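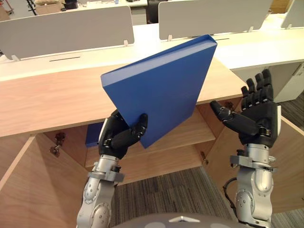 Ticket: Scanned invoices not arriving in the shared folder
Raised by: Sinéad Quinlan, accounts office, Ollivness
Status: closed

First entry, just after nine

Morning all, me again. The big Isent scanner has stopped sending anything to the shared folder. It takes the pages, makes all its usual noises, says "Sent" on the little screen and then nothing turns up. I've got 380 supplier invoices to get through before the December close, so I'm a bit keen to have this fixed!

What I've tried so far: switched it off and on again, scanned a single page, scanned to my own email instead (that works fine, came through in seconds). So it can clearly see the network, it just won't put anything in the folder. My colleague at the next desk gets the same thing with her login, so I don't think it's me.

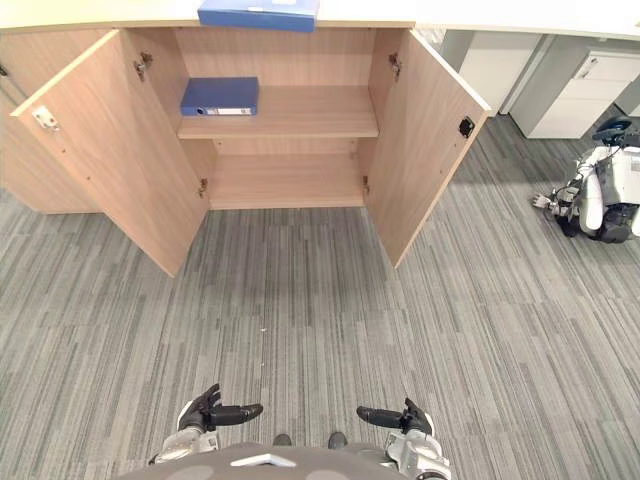
I can open the shared folder from my PC without any bother, and I can save a spreadsheet into it too. The last scan in there is from yesterday afternoon, a Bhattacharjee delivery note, and it looks perfectly normal.

Second entry, 11.20

Thanks for ringing back. I did the steps you gave me and I'm writing them down here in case it happens again, as I know I'll forget.

1. Logged in to the scanner's settings page from my browser. The password on the sticker was the old one, the one you gave me over the phone worked.

2. Went to Destinations and opened the entry for the shared folder. Pressed Test. It sat there for 20 seconds and came back with "Login refused", so at least it's owning up to something now. Why it says "Sent" on the front panel I've no idea.

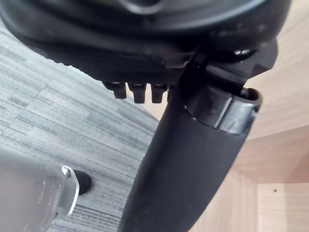 3. Checked the account name it uses to log in. It's still the old Mukel one from before we moved everything over, and you said that account was switched off last night as part of the tidy-up. Mystery solved, I think!

4. Put in the new account name and password, saved, pressed Test again. Different message this time: "Path not found". Progress of a sort.

Third entry, after lunch

Right, the path. The old one had the server's short name in it and you asked me to type the full one. I got it wrong the first time (a space on the end, which I couldn't see and which took me ages to find) but the second go was fine and the test came back green. Scanned 2 pages, and both landed in the folder before I'd got back to my chair.

I then did a batch of 20 and they all came through, right way up and readable. The file names have gone back to the default long string of numbers though, where we used to have the supplier code at the front. Could somebody have a look at that? It isn't urgent but it makes finding things a pain.
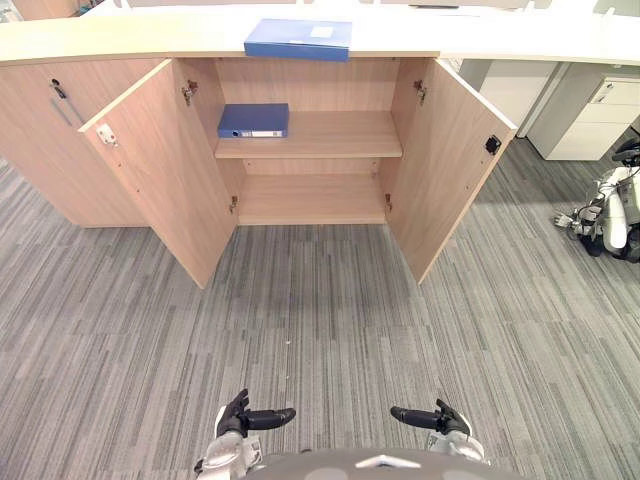 Do I need to rescan the invoices I put through this morning?
Please rescan them. The scanner clears each job from its memory once it shows "Sent", so those pages weren't kept anywhere and there's nothing for us to pull back.

Final entry, 4.15

All rescanned and all in the folder. The naming is sorted as well, it was a tick box called "Use prefix" that had come off when I saved the new login. I've ticked it and tried it with one of the Bhattacharjee invoices and the code is back at the front where it should be.

Happy for you to close this one. Could you please change the password on that sticker while you're at it? Thanks for all the help, Sinéad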